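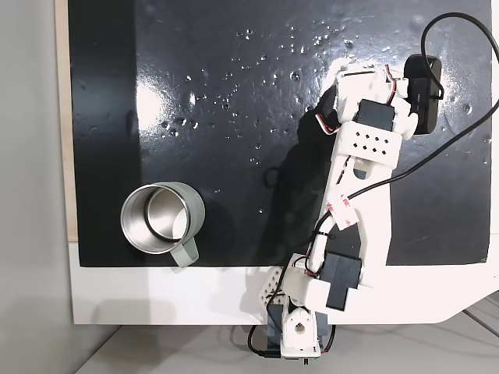 The Pondis Arm Comparison is a bench trial of low-cost robot arms held at the Daneshvar workshop in Unham. It was set up by Kibet Kioko to compare grippers, wrist cameras and servo controllers under the same conditions. The first results were published on September 6, 2024.

Most arms entered in the trial are built from 3D-printed parts and hobby servos. Each arm is fixed at the edge of a work surface and must grasp household objects, including mugs and other drinkware, on dry and wet surfaces. Every gripper is tested for 90 trials with each of 2 controllers.

Scoring

A grasp is scored as complete when the object is lifted and set down upright. Camera faults and servo stalls are recorded separately. The published log covers 2,120 grasps, of which 2,000 were accepted for scoring.

See also

Skedwood gripper
Servo controller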